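Allesport Makers Forum > Shop Automation > Reviews

Thread: Clalum two-arm kitting cell, our first month

benchrat_harish
Posted in Shop Automation

Some of you asked me to report back once we had the Clalum kit running, so here goes. We build controller kits for vending machine repair (board, solenoid, small harness, big harness, all in one tray) and we've been doing it by hand forever. The kit is two arms, grippers, wrist cameras, an overhead camera and the Ultell software license. Setup took me and one other person 48 hours spread over more than a week, and a good part of that was me mounting one arm backward.

I love this thing. I'll try to be fair anyway.

Boards first, because they were what I worried about most. 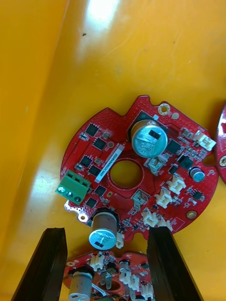 Our boards are round, and round boards are a pain for any gripper that wants two nice parallel edges. I taught the arm to come in low with the fingers open and look for a grip that stays off the tall parts. There's that big capacitor standing at the upper right and another down at the bottom edge, plus the green screw terminal on the left, so the good approaches are fewer than you'd think. When boards land on top of each other in the bin it gets slower. It backs up, looks again, picks a different one. I could watch it all day!

solder_goblin
Very cool. Which fingers are those, the stock ones? And how is it with little stuff? We looked at Clalum last December and passed because the demo only showed blocks and cups.

benchrat_harish
Stock fingers, yes. I bought the soft pads too and they're still in the bag.

Solenoids turned out to be the easy part. I figured the loose leads would drive it nuts, but if you teach it to grab by the metal body and ignore the wires, it does fine.

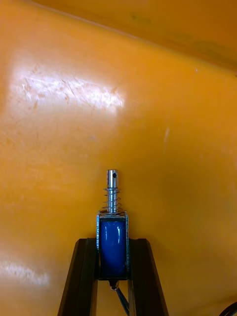 The one thing I'd warn you about is lift speed. I had it set too fast the first few days and the leads would whip around and hook a neighbor. Drop the lift to 10 percent for the first inch or so and then let it go as quick as you like. That setting is buried three menus deep in Ultell, under "departure" of all things.

millie_k
I'm going to be the grump here. We had the Fagundes single-arm version of this at my last job and it never earned its spot on the floor. A person with decent bins does a kit in a fraction of the time and doesn't need a software license. What does it do that a Saturday kid can't?

benchrat_harish
Fair question, and on pure speed you're right. A person beats it. Where I've come out ahead is that it runs while we're on the phone or at lunch, and I'm not redoing kits with a missing harness. We ran 400 kits through it this month. I hand-checked the first 100 and after that I only looked at the ones it flagged.

For anyone laying out a table, this is the order I'd do it in now:

1. Put the tray in the center and the bins on both sides. Solenoids and boards on the left, harnesses on the right, so each arm mostly stays on its own half.

2. Line the tray with plain white paper. Bare steel is shiny and the camera hates it. Tape down nothing, just cut the paper to fit.

3. Start with only a few parts in each bin and spread them out. Fill it up after the picks look steady. 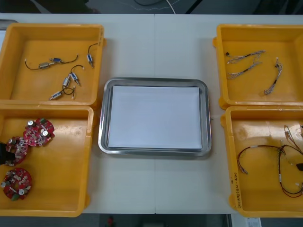

4. Write on the bins with a marker. The software doesn't care, but whoever refills them will.

5. Run the calibration again any time somebody bumps the table. Yes, even a little bump.

solder_goblin
Do the yellow bins matter? Mine are gray.

benchrat_harish
I think the color helps, red boards pop right out. The gloss doesn't help at all though, you get glare spots. If I were buying again I'd get matte ones.

millie_k
OK but harnesses. That's where ours fell apart. Literally a knot on the end of an arm.

benchrat_harish
Yeah, harnesses are the weak spot – no argument from me. The small gray and white ones are decent. The big ones with the red and black wires, it sometimes wants to take two, or it sets one down half over the rim and I have to nudge it. Ultell support sent me a different grasp setting and it's better, still the slowest pick by a mile.

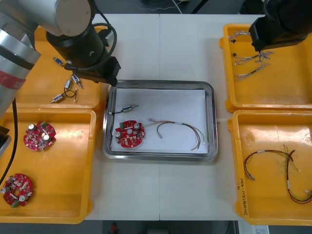
Tray with solenoid, board and big harness in, right arm over the small harness bin.

millie_k
That's neater than anything ours ever did, I'll give you that. I still wouldn't pay for the second arm.

tomcat_fab
Disagree with Millie on the second arm. Reaching across a full tray with one arm is how you drag wires around. Harish, is the license yearly or one time?

benchrat_harish
Yearly, and that's my biggest gripe with the whole package. The hardware is yours but you lose the teaching screen if you let it lapse. Your saved jobs keep running. I asked them twice to be sure.

solder_goblin
Would you post the departure settings? Might talk my boss into a trial.

benchrat_harish
Sure, I'll export them tonight and stick them in the files section. Look for the one with "slow lift" in the name, the other one is my first try and it's bad.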